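Budgeting for a second arm or more simulation time?
Posted in Equipment and Purchasing
14 replies · 3 shares

brackenfold
We have a small grant to spend and I'd like some opinions before the order goes in. We do kitchen tasks: moving pans, turning hob knobs, opening drawers. At the moment we own one arm, bought second-hand, and everything else happens in simulation. The choice is between a second arm from Wuletti, or keeping the one arm and putting the money into two decent workstations and a Brustmont licence for the simulator.

The Wuletti quote is dated 22/06/2018 and covers the arm, the controller, a basic gripper and delivery. It doesn't cover the mount or training. Lead time is 12 weeks. The workstations could be here in two.

tallowmere
Which gripper? The basic Wuletti one is fine for boxes and poor for anything with a thin handle. We ended up buying Bilo fingers for ours and that was money we hadn't put in the budget.

brackenfold
The basic one. I did ask about Bilo fingers and was told they fit with an adapter plate. No price for the plate yet.

ostler_9
Get the price for the plate in writing first. Also ask who holds spares. Ours came through Soriano and they were quick with cables but a replacement joint took seven weeks. If you only have one arm that's seven weeks of nothing.

brackenfold
That is the main argument for the second arm, to be fair. Ours was out of action for most of April.

To give people an idea of the sort of work, I've put in one of our simulated kitchens. The arm is at the front of a gas stove with a stock pot and a kettle on the left-hand burners, and the knobs are in a row along the front panel. Most of our jobs are at this level, one appliance and a few objects. 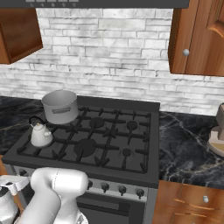

pellwood says the second arm is the wrong purchase at this stage, and that a group doing most of its work in simulation should buy the machines that run it. Two arms means two sets of calibration, two mounts, twice the floor space and a longer risk assessment. Pellwood's group bought a second one early and used it for parts.

ostler_9
Used it for parts is not the worst outcome. I'd still sooner have it on the shelf than be waiting on Soriano.

pellwood
You can buy a spare joint and a spare controller for a lot less than a whole arm. Ask Wuletti for the spares list, they do send it if you push. We keep one wrist joint, one controller and a box of cables. It has covered every fault so far.

tallowmere
I don't agree about the simulator. It's cheap to run a knob turn a great many times on a screen, but the friction on a real knob is different on every hob. At some point you need hours on the real thing. One arm shared between five people means a booking sheet and arguments.

brackenfold
We are five people, and there is a booking sheet.

tallowmere
There you are then.

pellwood
Sharing is a rota problem. How many hours a week is the arm in use now? If you don't know, find out before you spend anything. Ours logs its own powered time and when we looked it was far less than people thought. Most of a booking was setting up.

brackenfold
I don't have that figure. I can pull it from the controller.

quillback
Coming at this from the accounts side. Check whether your grant treats the licence as equipment. Ours didn't. The Brustmont renewal came out of running costs in year two and there was nothing there to pay it with. An arm is plainly equipment, so it's easier to get through, whatever you think of it technically.

brackenfold
Useful, thanks. The licence is quoted per year, so I suspect we have the same problem. I'll ask.

ostler_9
Other things missing from your list – a proper mount (ours went on a steel plate and still needed bracing), the emergency stop wiring if your room isn't set up for a second one, and a practice hob. You want a hob with no gas to it, just the body and the knobs. Scrap ones are cheap but leave something for collection.

pellwood
Agree with all of that. Insurance as well.

brackenfold
Where I've got to: ask Wuletti for the spares list and a price on the adapter plate, get the powered hours off the controller, and find out how the licence is classed. If the hours are low I'll go for one workstation plus spares and hold the rest back. If they're high it's the arm.

tallowmere
Count failed bookings too, when somebody wanted it and couldn't have it. The controller won't show you those.

brackenfold
Will do. The quote is good for a while yet so I'll post the hours when I have them.

2 people found this thread helpful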